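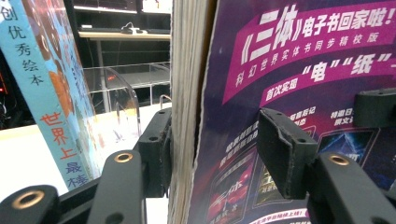
Library and Reading Services, Staff Training Group

Shelving and Display, Session 2: Putting picture books on a small table
Handout prepared by Miyuki Sugawara. Revised 2/16/24.

What this session covers

Last time we dealt with full-height shelves. This handout is for the display table, where there may be only a few titles out at once and no shelf to hold them up. Bring it with you to the practical. You will also need your copy of the Kikuchi notes on handling.

Picture books behave differently from novels. The boards are large, the spine is often narrow, and a thin book has very little to stand on. Two or more stood together will lean, and whichever is heavier decides the direction. A cover with a large printed title, such as a Chinese picture book or an e-book notice for 《三体》, can be read from across a room when it faces out. The same item edge-on tells the reader very little.

Terms used

Spine: the side where the leaves are joined. On a thin picture book the title may be squeezed or missing.
Fore-edge: the open side, opposite the spine. Only paper shows.
Page block: all the leaves together, without the cover.
Face-out: front cover towards the reader.
Flat: lying on the table, cover upwards.

If the fore-edge is facing the reader, the book is the wrong way round. This is the most common fault we mark in the practical.

Choosing a holder

A clear acrylic box or stand is the usual choice for a table. The reader can see the covers through it and it goes with any colour of book. It does pick up reflections, so look at it from where a reader would stand before you decide it is finished. Wipe the panels with a dry cloth. Do not use the Lastent spray on acrylic.

Where the box has a partition, treat each side as a separate place. Do not force a thick book in beside a thin one. For the practical, one side is for picture books and the other is for anything else that will stand.

Lifting a thin book

Take hold of both faces, low down, and keep the pressure even. Pulling at the top of the spine is how headbands get torn. Ravinder McIntyre checked our returns in January and found 19 picture books with damage at the top of the spine, out of 554.

When the book is clear of the table, tilt it before you lower it into the holder. Let the bottom edge touch first, then bring it upright and let go slowly. If a second book is leaning on the first, move the second one before you start.

Magazines and booklets

Soft covers will not stand without support. Lay them flat with the cover upwards and leave the whole title showing. Do not put a booklet half on top of something else when you have finished. While you are working it is bound to happen, and you can straighten things at the end.

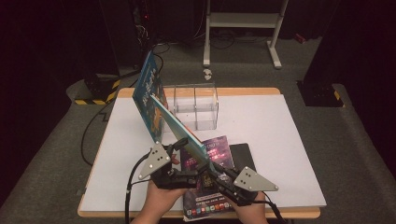 Practical task

Work in pairs, on a white table.

1. Clear a space in front of the acrylic box.
2. Stand the picture books upright, spines to the left.
3. Move them into the box, thinnest first.
4. Lay the booklet flat, square to the table edge.
5. Step back and check for leaning books.

Haruto Imai will sign the sheet for each pair. Unsigned sheets cannot be counted towards the module.

Reading for next session: Cruzado's notes on Todow labels, sections on spine height and narrow spines.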